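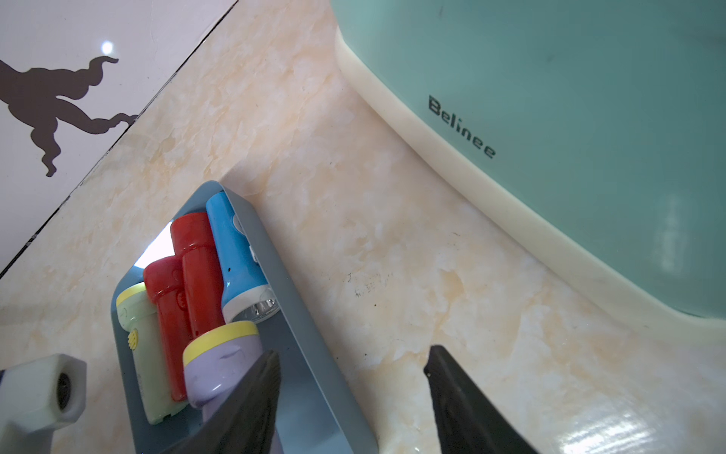
Resealing the joint between counter and wall tile: silicone or sanded caulk?

Kitchen & Bath > Counters and Backsplash
Started 28/04/2024

mudroom_mike
We closed on a house in Mirndale last fall and I'm working through the small stuff before summer. Kitchen has a glossy marble-pattern counter, cream and beige with white veining, and white tile on the wall behind it. The line where the two meet is what I'm asking about. On the long run by the sink the old filler has shrunk and I can get a fingernail into it. There's a stretch of 26 inches where it came out in one piece when I pulled on it.

The seller left a half tube of Zadero sanded caulk in the garage, so I assume that's what was used. Do I go back with the same thing, or switch to silicone? House was built in the 80s, counter is newer than that but I don't know by how much.

tilerow
Silicone. The wall and the counter move separately and anything stiff in that joint will crack again. Pull all of it, not only the loose part. New silicone won't bond to old caulk.

hennepin_dad
Sanded caulk is fine if the gap is even and the cabinets are solid. Mine has been in for nine years behind the stove with no cracks. It matches grout, and silicone on white tile always looks shiny and a little off to me.

tilerow
Behind the stove isn't by the sink. Water sits at the sink.

hennepin_dad
Water sits there if people let it sit there.

gradecheck
Before either one, push down on the counter near the gap and see if it moves. If it does, the problem is the cabinet and you'll be doing this again every year. I chased a joint like that for two winters before I pulled the toe kick and found a shim had slipped out.

mudroom_mike
Pushed on it tonight. Solid at the sink, a very slight give at the far end by the fridge. Gap there is wider too, maybe an eighth.

gradecheck
Then shim the far end first. Empty the drawers, check it with a long level, tap in composite shims until it stops moving, and snap them off. Leave it a week before you seal.

p_lindenstreet
Is the counter real marble or laminate? Makes a difference. If it's stone you want a neutral cure silicone. The kind that smells like vinegar can stain or etch natural stone, and you won't get that out.

mudroom_mike
I don't know. It's cool to the touch and the pattern doesn't obviously repeat. How do I tell?

p_lindenstreet
Look at the underside, at the sink cutout or the overhang. Laminate will show particle board or some kind of backer. Stone looks like stone all the way through. Cultured marble has the color in a thin top layer and is plainer underneath. If you can't get a look, buy neutral cure and quit worrying. It costs a couple of dollars more a tube.

sawhorse22
Also, are you keeping the decal? We had dark vinyl ones on our tile and the solvent I used on the old caulk crept up and lifted the bottom edge. I ended up peeling the whole thing and there was a ghost of it on the wall for a month.

mudroom_mike
The brown one with the curly arms? My daughter likes it, so it stays. Good to know about the solvent.

sawhorse22
Skip the remover then. Plastic scraper and patience, and rubbing alcohol on a rag for the film. Keep the rag away from the decal too.

tilerow
My order of work, for what it's worth:
Cut the top and bottom edges of the old bead with a fresh blade held flat.
Pull it, scrape, vacuum.
Wipe with alcohol and let it dry overnight.
Tape both sides, leave a gap the width you want the bead.
Run the bead, tool it once, pull the tape while it's wet.
No water on it for 24 hours, whatever the tube says.

hennepin_dad
I'd skip the tape. A wet finger does the same job and you don't get that ridge.

tilerow
You get the ridge if you wait too long to pull it.

hennepin_dad
Which everyone does the first time — that's my point.

p_lindenstreet
First timer should tape. Practice on cardboard either way.

mudroom_mike
Update. Got a flashlight up at the sink cutout and it's cultured marble, thin patterned layer on top and plain below. Shimmed the far end last weekend with three composite shims and it doesn't move now. Picked up a tube of white neutral cure from Soylu Supply.

Went with tape. Pulled it right away and there's one lumpy spot in the corner, otherwise I'm happy with it.

gradecheck
Corner will bother you for a week and then you'll forget where it was. Check the fridge end again in June when the humidity comes up.

hennepin_dad
Still would have used the sanded. Glad it's done though.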